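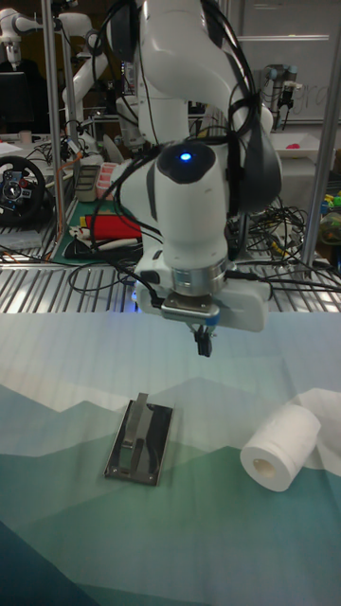

What should we budget for a gripper on top of the arm?
Plan on a separate line for fingers, flange adapter and cables. Fourie lists the adapter apart from the gripper.

benchrow7
Vernura quoted us 32 weeks on the second arm. Request in by May or it slips a year.
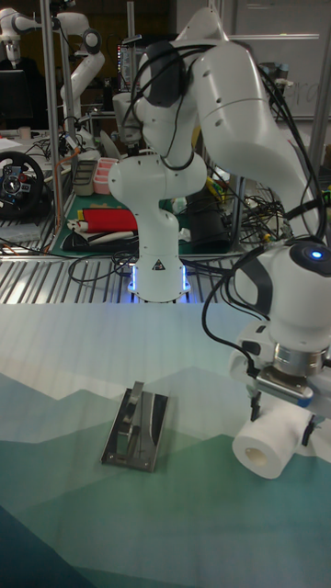 Roll held between the fingers, holder on the mat at left.

tmoline
Skip the Zolov extended warranty. Put the 600 into spare fingers.

benchrow7
Disagree. One joint repair costs more than that. 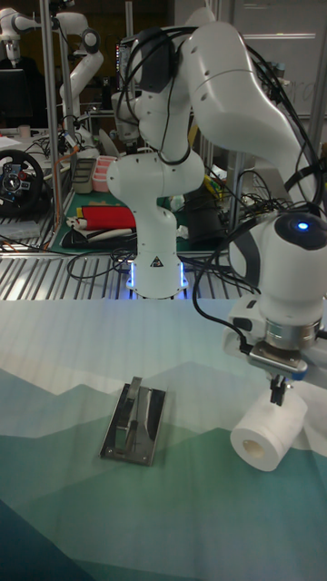
Fingers just over the roll, arm base on the grating.

kd_cell
Nakar wants 300 for cable clips. Straps do the same job.

tmoline
Until one snags.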